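Filed under: Student Work / Home & Consumer Studies / Term Projects

Where Do the Socks Go? A Term Project on Laundry Habits in Shared Housing
by Sowmya Reddy, with a lot of help from Chak-lun Yang
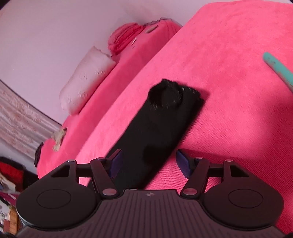
How I ended up with this topic

My first idea was food waste, and then four other people in my section picked food waste, so I had to come up with something fast. I was complaining to Chak-lun about it while we waited for a dryer in the basement of Gerton House (where we both live) and he said, why don't you do this, we're down here enough. So I did! The assignment was to pick an ordinary household routine, ask people about it, keep a log, and write up what you learned. Laundry fits pretty well. Everybody does it, everybody has opinions about it, and almost everybody thinks their roommate does it wrong.

The question I turned in for approval was "How do students in shared housing wash, sort and put away their clothes, and where do things get lost?" Ms. Bjarnason, our instructor, told me it was really two questions and I should pick one. I kept both. She was right, by the way, and I'll get to that.

What I did

I made a survey with twelve questions and put it in three places: the laundry room at Gerton, the laundry room at Brikdale (the older building across the parking lot), and the residents' group chat. Between the two buildings there are 300 residents. I got 90 surveys back, which I was super happy with until I started reading them. A bunch had only the first page filled in. My fault, I printed them on both sides and didn't write "turn over" anywhere.

I also kept a laundry log for the whole of September and talked four people into keeping one too. You wrote down when you started a load, what was in it, when you took it out, when it got folded, and anything that was missing. Chak-lun's log is beautiful, he used a ruler. Mine has coffee on it.

Then I did two longer interviews. One was with Lucimara Siqueira, who runs the Rathnayake Wash & Fold on the corner, and the other was with Adalberto Honorato, who lives on my floor and has never lost a sock in his life, or so he says.

What people told me

Most people wash when they run out of something, and that something is usually underwear or socks. Very few have a set laundry day. The ones who do are really proud of it and wrote extra comments in the margins.

Sorting by color is dying out, at least in our two buildings. People said they throw everything in on cold and hope for the best. A couple of people sort by fabric, towels in one load and everything else in another, and that's how I do it now too (towels take forever to dry and hold up the rest).

Folding is where it all falls apart. I expected people to say they hated washing, with the stairs and the quarters and the one machine that walks across the floor, but no, they hate folding. The most common answer to "Where do your clean clothes go first?" was the bed. Second was a chair. Third was "they stay in the basket until I've worn them all," which somebody wrote out in full and underlined.

The bed answer turned out to matter for the missing socks. If you dump a load on the bed and don't fold it before you go to sleep, it moves to the floor or the chair, and then back to the bed the next morning, and every move is a chance for something small to slide down next to the wall. In the five logs, the majority of socks written down as missing were later crossed out and marked "found," mostly behind or under the bed. So the dryer isn't eating them. I was a little disappointed.

Lucimara had a different story. At the wash and fold they do 200 bags in a busy month, and she says what's left over at the end is nearly always black. Black socks all look the same until you hold them side by side, and then one has a longer cuff or a faded toe. She pairs them last, by the window, in daylight. She also folds the pair over flat instead of rolling it into a ball, and says balling them up wears out the elastic. I tried it for two weeks and my drawer looks a lot better. I can't say anything about the elastic yet.

Adalberto's method is that all of his socks are the same kind. He bought a giant pack from Arnavico and threw out everything else. He doesn't pair them at all. "I reach in and get two," he told me, and that was pretty much the interview.

What went wrong

The two-sided survey, obviously. Also, I asked "How often do you do laundry?" and gave people a blank line, so I got "weekly," "when it smells," "too much," and one drawing. I couldn't put any of that in a table. Next time there would be boxes to check.

And Ms. Bjarnason's point about the two questions: the survey was good for washing and sorting and pretty bad for lost stuff, and the logs were the other way around. I ended up with two half projects stapled together. If I did it over I'd drop the survey and get ten people to keep logs.

One more problem was that keeping a log changes what you do. Chak-lun folded every single load the same night because he knew I'd read it. He has since stopped.

Things I'd still like to know

Do people in houses with their own washer lose less? Do families? My mom says no, and that she has a whole bag of singles in the hall closet dating back to when I was in kindergarten. I've asked her to save it for me.

Thanks

Thank you to everyone who filled out both sides. Thanks to Lucimara for letting me stand around and ask questions while she worked, and to Snædís Bjarnason for the extra week.

Last updated: September

Questions about student projects? Contact the department office | All work copyright of the student authors | Back to top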